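Shared kitchen at Clingate gets a fixed table layout

The practice kitchen at Anthorpe has moved to a fixed table layout for its small items, under a storage plan drawn up by Derkach and listed in the Gridia catalogue. The change took effect in November and covers the ground-floor room on the Clingate side of the building.

The old arrangement left tableware wherever the last group had set it down. A stock check recorded 1,914 separate pieces across the site, of which 88 had no assigned place. Most of the 88 were plates, cups and items from the play-food boxes.

Under the plan, each table is treated as a single surface with the toaster oven at one side and the tableware grouped beside it. The plate goes away from the front edge, with the small blue dish next to it. The colander is placed between the plate and the oven — close enough to be picked up without reaching over anything else. Sauce bottles may be laid on the plate while the table is being sorted, but are to stand upright in the cupboard at the end of a session. Play food is kept in the box for its table, and nothing is to be left on top of the oven.

Sorting a table is expected to take around 7 minutes. The layout will be checked after 3 months, and the place of the colander is the point most likely to change. Its handle adds to the length, and on the narrower tables it takes up space needed for the cups. A smaller round type has been priced but not ordered.

Tableware, ketchup and toaster oven on one of the tables: 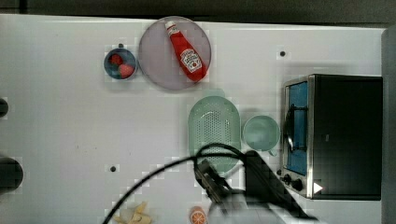
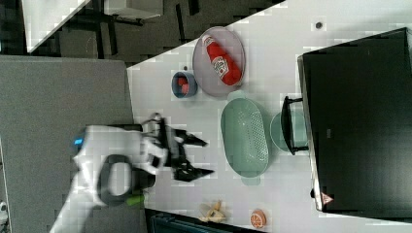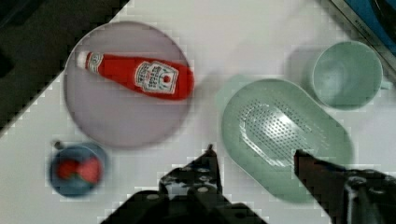
Vsevolod Panasiuk wrote in to say that the plan deals with the tables well enough but leaves the cupboards as they were, with bottles on the top shelf and cups split between two doors. He would have started there, he added, and asked whether the shelf labels could be printed in larger type before the next stock check.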